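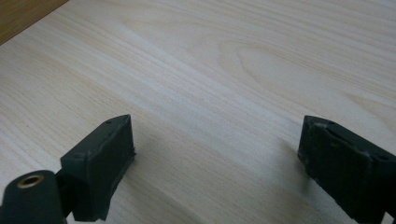 Flislow Chores: data card

Version 2, last edited 04/10/2026
Maintained by the Grallcombe home robotics group

Summary

Flislow Chores is a set of 2,188 short recordings of household and light shop work done with hand-held grippers. A person holds the gripper and does the chore, and a camera on the tool records it from just behind the fingers. We use the recordings to train and test robot arms on the same chores. The set was put together to help answer a plain question: which ordinary jobs can a machine do today without help, and which ones still need a person?

Our short answer is that a few can be done on a good day, in a room the machine has seen before. Most can't be done well enough that you would leave the room.

What is in it

The recordings cover 40 chores. Most are kitchen and table jobs, such as wiping a board, stacking plates, closing a drawer or picking up a spoon. The rest come from a small workbench: sorting screws, putting tools back on a rack, sweeping up shavings.

Each recording comes with:

video from the gripper camera
finger opening over time
gripper position and angle
one line of text naming the chore
a pass or fail mark given by the person who did it

Recordings marked fail are kept in the set. Please don't filter them out before reading the notes on scoring, or your numbers won't match ours.

Splits

The train and test splits are made by room. No room appears in both. Version 1 split by recording, which let the same tables and counters show up on both sides and made every model look better than it was. Scores from version 1 should not be compared with scores from version 2.

How we score a chore

A chore counts as done if the end state is right and no person touched anything. Wiping counts only if the whole marked area was covered. Dropping an object and picking it up again is allowed. Time is logged but does not affect the score.

What works so far

Closing drawers and moving a single solid object across a clear table are the strongest results. The Maes baseline handles both in rooms it was not trained on, though it is slow. Wiping is fair on flat surfaces and poor near edges.

What does not work yet

Thin items lying flat are the main problem. Cards, coins, washers and single sheets of paper need a fingernail, and the fingers don't have one. Cloth is next. Folding a dish towel fails more often than it passes, even when the towel starts out flat.

Pale, glossy surfaces also cause trouble. Reflected light and the shadows of the fingers can be taken for objects, and the arm will try to grasp them.

Known issues

Some of the early recordings have a short gap in the position track. They are listed in gaps.txt.
Finger pads were replaced when they wore down, so their look and grip vary across the set.
Left-handed use is rare.
There are no recordings with pets or children present.

Getting started

Unpack the archive and run check_files first. The loader expects the Fandoso folder layout and will stop with an error if a chore folder is missing. To build only the workbench part, pass the option --bench.

Planned changes

The next version is due in September and will add laundry chores. The test rooms will stay the same.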